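Rewatching the whole thing, one shelf at a time

03/05/2018

So I finished Erlow last night. All 12 episodes of the last season in one go, which I do not recommend if you have anywhere to be in the morning (I did). For anyone who missed it the first time, it's the one about the ferry town where the radio station keeps picking up calls from the wrong decade. It only got 4 seasons and I've been grumpy about that for years.

What surprised me is how well the slow episodes hold up. I used to skip the one where they're stuck in the lighthouse fixing the generator, and this time it was my favorite! Hardly any talking, just two people who can't stand each other passing tools back and forth until somebody finally says sorry. The music helps a lot. The finale is still a mess, though. Three goodbyes in a row and then a fourth one on the dock, and by then I was checking my phone.

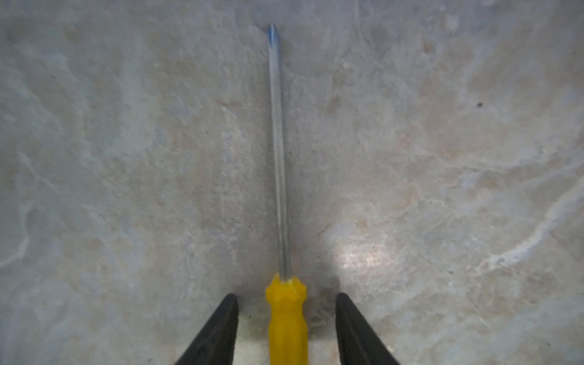

Yellow-handled screwdriver, blue at the tip.

I've also been putting up shelves for the DVDs, so the rewatch has been happening in bits, with a lot of pausing. Yes, I still buy DVDs. My streaming service dropped Erlow without any warning in April of last year and it took me months to find a full set. The seller wanted a silly price for season two and I paid it. I have some 900 discs now and I'm not sorry about a single one, except maybe the Pringle box set.

Speaking of Pringle – I know a lot of you love it. I got 3,000 words of very passionate email the last time I said it was just okay. But I tried again, I really did, and I still think the detective solves everything by standing in a doorway and squinting. The daughter is great. Give me the daughter's show and I'll watch every week.

If you want something in the same mood as Erlow but lighter, go with Ekby. The first two episodes are rough because they hadn't figured out the neighbor yet (he's a completely different person by episode three, even his accent changes). Stick with it until the power outage and you'll be hooked.

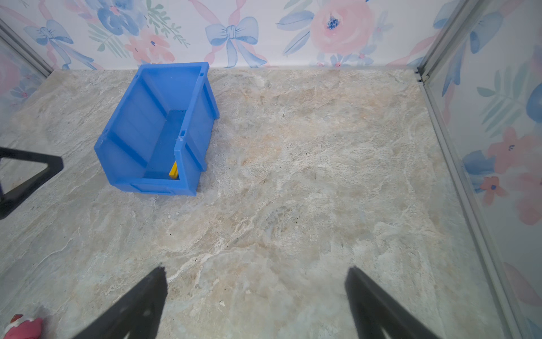 What I'm starting next

Probably Nuveo, the space hospital one. I only ever caught it in reruns, out of order, so I have no idea how the captain lost her ship or why everyone is so mad at the cook. Please don't tell me in the comments! I'll post after the first season.

Contact | Copyright 2018, all rights reserved | Back to top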